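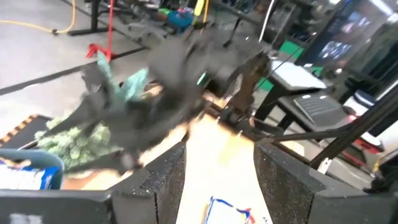

How many demonstrations do I need before the first training run is worth starting?
Four full sessions on a single task is a good place to start, with the objects moved between every take. You can add more later and Rokeck will pick up where it left off.

Section 6. Recording your first session

Now for the fun bit! By this stage the two Ambrose arms are bolted down, both wrist cameras are paired with the recorder, and the leader handles have been zeroed (if not, go back to Section 5, it doesn't take long). In this section you'll move some packages from the table to a bin by hand control, and Rokeck will keep every joint position and every camera view as you go. What you save here is what the arms will learn from, so enjoy it and take your time.

6.1 Getting the table ready

1. Clear the table of everything that isn't part of the task.
2. Stand the bin where both arms can reach over the rim. Push down on it lightly; it shouldn't slide.
3. Put out the packages. For a first session choose soft, light ones with a bit of colour on them.
4. Walk round the table and look for loose cables. Anything that hangs within reach of an elbow joint needs to be clipped back.
5. Switch on the room lights you mean to use for the whole session and leave them on.

Caution: Keep hands, sleeves and lanyards off the table whenever the arm lights are green. The arms follow the leader handles straight away, and a knocked handle will swing an arm just as quickly as a deliberate push.

6.2 Checking the wrist views

Open Rokeck and choose Views. You'll see a live picture from each wrist, side by side.

1. Look at the bottom of each view. Both fingers should be in sight and angled in towards each other, with a clear patch of table between them. The wrist view at the start of this section has the fingers as they should be, with a white, blue-edged package at the bottom between them.
2. Close and open the gripper. The tips should meet near the centre line of the view. If they meet well to one side, loosen the camera clamp, turn it a touch and tighten it again.
3. Lower the gripper until the fingertips nearly reach the table, then lift it to the carry height. Watch the view all the way. You want the package to stay visible until the fingers close on it.
4. Look at the brightest part of the table. In our view the middle of the wood has gone almost white, and a pale package put down there would have very little edge to it. Turn Exposure down one step at a time until you can see the grain again.
5. Repeat for the other wrist.

Note: Each wrist camera sees the other arm as well as the table, and a moving arm may come out blurred. Leave these takes in. The finished policy will be running with both arms on the go, and it needs to have seen its neighbour passing by.

Note: Plenty of background will creep into the picture too – floor, screens, stands, whatever lives in your room. There's no need to hang curtains. Do try to leave big items where they are until the session is over, and then shift a few of them before the next one. Variety between sessions is lovely stuff for a learning system.

6.3 Recording a take

A take is one complete go at the task, from the rest position and back to it.

1. Bring both arms to rest with the Home button.
2. Type the task in the Label box in plain words, for example "put the package in the bin". Use the same wording for every take of that task.
3. Press the left pedal. You'll hear two beeps, and the red dot in Rokeck starts to pulse.
4. Reach for the package at an easy, steady pace. Think of handing somebody a cup of tea.
5. Close the gripper, wait for a moment, and lift.
6. Carry the package over the rim and let go once the fingertips are inside the bin.
7. Bring the arm home and press the left pedal again to stop.

Rokeck asks you to keep or drop the take. Press the left pedal for keep, the right pedal for drop. If you aren't sure, keep it and tick Review; you can look at it properly at the end.

Caution: If the two arms touch, let go of both handles and press the stop button on the base. Don't try to pull them apart with the handles. Follow the restart steps in Section 3 before going on.

6.4 What to do when a grasp slips

Carry on! A slip followed by a calm second try is one of the most useful things you can record. The arms will fumble packages on their own one day, and this is how they find out what comes next.

1. Open the gripper fully.
2. Lift clear of the package so the camera can see all of it.
3. Come down again from a slightly different angle.
4. Finish the take as usual and add the tag "recovered" when Rokeck asks.

Drop the take if the package leaves the table, if somebody reaches in, or if a camera view freezes. Drop it too if you stopped halfway to think. Long pauses teach the arms to pause, and they're remarkably good pupils in that respect.

6.5 Mixing things up

After each kept take, change something before you press the pedal again. Small changes are fine:

- turn the package over or spin it round
- move it nearer to the edge of the table
- leave another package already in the bin
- swap to the other arm for the pick-up
- slide the bin along by the width of your hand

The people at our Brarkstead workshop like to throw the packages down without looking and record wherever they land. It's a cheerful way to work and it gives a far better spread than setting them out neatly, where everybody drifts back to the same favourite spots.

Change operators if you can. Two people never quite move alike, and Walora's training defaults are set up with mixed operators in mind. Each person should sign in with their own profile, which also restores their handle settings.

6.6 Finishing the session

1. Send both arms home and wait for the green lights to go out.
2. Open Review and play back any takes you ticked. The speed slider goes up to 4x, which is plenty quick enough to spot a bad one.
3. Check that both wrist views play from start to finish. A view that is black or stuck on one picture means the take must be dropped.
4. Choose Save session. Rokeck checks the files and shows a tick next to each take.
5. Wait for the last tick before you turn off the recorder.

Note: Saving can be slow after a long session. The progress bar sits still near the end while the two camera files are being lined up. Leave it be and it will get there.

If a take shows an orange triangle in place of a tick, the joint record and the camera record have drifted apart. Select the take and choose Realign. Should the triangle come back, drop that take and check the camera cable at the wrist end before your next session.

Once every take has its tick you're ready to train. Go to Section 7, Starting a training run.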